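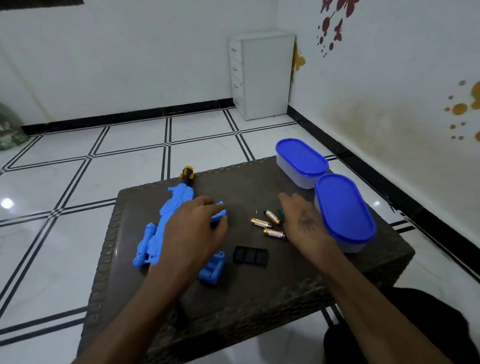
장난감의 건전지는 언제 빼 두는 것이 좋습니까?
한 달 넘게 가지고 놀지 않을 장난감이라면 넣어 두기 전에 빼는 것이 좋습니다.

호크게이트(Horkgate) 장난감 수리 소식
2026년 2월 5일

겨울 동안 상자 안에 있던 장난감을 다시 꺼내는 집이 많습니다. 소리가 나지 않거나 불이 켜지지 않으면 고장이라고 생각하기 쉽지만, 먼저 건전지 칸을 열어 보시기를 부탁드립니다. 저희 모임에 들어오는 장난감 중에는 접점만 닦아도 다시 움직이는 것이 꽤 있습니다.

파란색 장난감 총처럼 몸체에 굴곡과 장식이 많은 물건은 나사가 깊은 곳에 있는 경우가 있습니다. 그때는 나사 머리에 크기가 맞는 드라이버를 쓰십시오. 작은 드라이버로 억지로 돌리면 나사 홈이 망가지고, 그 다음에는 저희도 열기가 어렵습니다. 뺀 나사는 작은 접시에 모으십시오. 저는 처음에 이것을 하지 않아서 나사 하나를 찾는 데 20분을 썼습니다.

건전지를 뺀 뒤에는 스프링과 금속판을 살펴보십시오. 흰 가루나 푸른 녹이 있으면 장갑을 끼고, 식초를 조금 묻힌 면봉으로 닦은 다음에 마른 면봉으로 한 번 더 닦습니다. 완전히 마를 때까지 건전지를 넣지 마십시오. 새 건전지와 쓰던 건전지를 함께 넣는 것도 좋지 않습니다. 다 쓴 건전지는 일반 쓰레기와 섞지 말고 수거함에 넣어 주십시오.

아이가 옆에 있으면 작은 부품을 손이 닿지 않는 곳에 두십시오. 칸의 뚜껑은 나사까지 잠근 후에 아이에게 돌려주시면 됩니다.

다음 수리 모임은 4월에 버데일(Birdale) 회관에서 합니다. 자리는 40명까지이고 재료비는 한 사람에 500원입니다. 장난감은 건전지를 빼서 따로 가져와 주십시오.

검색어를 입력하세요 검색

최근 소식
태엽 장난감에 기름을 칠하는 방법
위부스(Wivus) 블록의 세척과 건조
건전지 수거함 위치 안내
봉제 인형 솔기 꿰매기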